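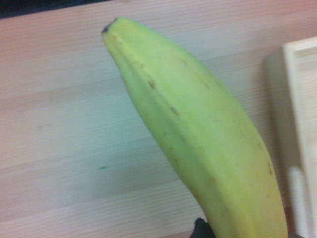 Good Practice for Home-Style Robot Work: Your Questions Answered

We get a lot of mail about the Nadton house rules, and the same handful of questions comes up again and again, so we've gathered them on one page. Please read them with a cup of coffee and take your time! If yours isn't covered, write to the Bolano desk and a real person will get back to you.

Do the rules apply if we only handle soft, light things?

Yes, they do. We hear this one mostly from groups working with fruit or bread, and we understand the feeling that nothing very bad can happen with a banana. But the arm weighs the same whatever it's carrying, and the rules are written for the arm. Keep the stop button within reach of a seated person, and keep everybody out of the reach area while the power is on.

How fast may the arm move near furniture?

For first runs in a new room we ask for no more than 200 millimeters per second, and 50 when the fingers are close to a tabletop. You can go up from there once the path has been run clean 20 times in a row. Yes, it's slow, and yes, you'll drink a lot of coffee.

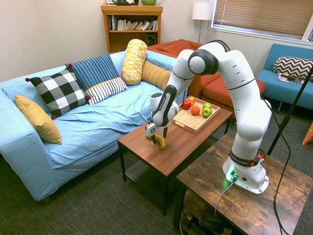

Schmieder wrote in to say that 20 clean runs felt like far too many at first, but that their team found two bad paths on runs 14 and 17, and they've stopped grumbling since. We were so glad to get that note – please keep them coming.

Does a side table count as a proper mount?

It can, if it doesn't rock or creep when the arm is stretched all the way out. Try it at full reach in each direction, at low speed, before you put anything out to be picked up. Check the bolts again each morning, and write it in the log even when all is well.
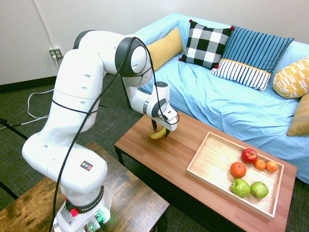 Photo: Bolano / Nadton house rules, reader pages

What should we write down after each session?

Less than you might fear. Put down the start and end time, the speed limit you used, any stops and what set them off, and who was at the button. Our shared log passed 1,185 entries in January, and the most useful ones are two or three plain lines.

What about cables and lights?
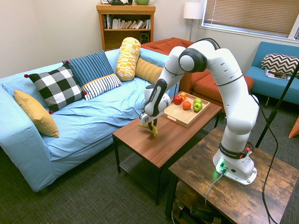 Cable rules are the part of the Nadton text that people skip, and we do wish they wouldn't. Every cable needs enough slack for the whole range of motion, and every cable that reaches the floor needs a route that no one has to step over. Walk your own room with that in mind. A line that comes down over the front edge of the side table, like the black one from the base here, should be secured at the edge and again near the floor. As for lights, keep the indicator on the base where the person at the button can see it – a nice bright green is no help behind a stack of books.

May we use the Cemov checklist in place of yours?

You're welcome to, as long as you add our page on reach and speed, which theirs leaves out. Staple the two together and hang them by the door.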